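Wer repariert, bleibt länger sitzen
Im Durkero gibt es Kaffee, Lötzinn und keine Termine. Ein Abend unter Leuten, die nichts wegwerfen können 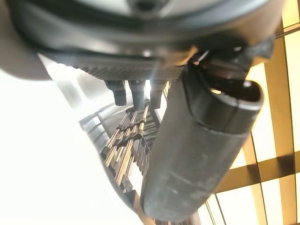
Kai Brinkmann

November, kurz nach 18 Uhr, Nieselregen. Vor dem Durkero stehen schon welche. Einer hat einen Plattenspieler unterm Arm, eine Frau den Toaster ihrer Mutter in einer Ikeatüte. Drinnen riecht es nach Kolophonium und Linsensuppe.

Früher war hier ein Schuhladen, die Regale hängen noch. Jetzt liegen Netzteile drin, Keilriemen, Schalter aus Geräten, die keiner mehr baut. Beschriftet mit Bleistift, manche doppelt, manche garnicht. Wer etwas sucht, fragt Đào.

Đào hat Uhrmacherin gelernt und dann 15 Jahre lang Brillen verkauft. »Verkaufen war in Ordnung. Aber mir haben die Hände gefehlt.« Sie schraubt den Toaster auf, pustet, schüttelt. Krümel auf dem ganzen Tisch. Ein Draht ist durch. Nicht schlimm, sagt sie, und schiebt der Frau den Schraubendreher rüber. Selber machen ist hier Regel. Meistens jedenfalls.

Geld kostet es nichts, in der Suppenkasse landen trotzdem Scheine. Die Miete zahlt zur Hälfte der Fahrradhändler Womus von nebenan, der im Gegenzug den Keller nutzt. Ein Vertrag auf Handschlag, seit sechs Jahren. Ob das so weitergeht – keine Ahnung, das Haus soll verkauft werden.

Am Fenstertisch wird gestritten. Es geht um verklebte Akkus, um Schrauben mit Sonderköpfen, um einen Mixer, dessen Gehäuse man nur mit Gewalt aufbekommt. »Das ist doch Absicht«, ruft jemand. Đào zuckt mit den Schultern. Manchmal Absicht, manchmal nur billig. Das Ergebniss ist dasselbe.

Zwei Stunden später läuft der Plattenspieler, eiernd zwar, aber er läuft. Irgendwer hat Soul mitgebracht. Der Toaster steht zugeschraubt auf dem Tresen, die Frau löffelt Suppe und will noch nicht heim. Nächsten Montag bringt sie das Radio.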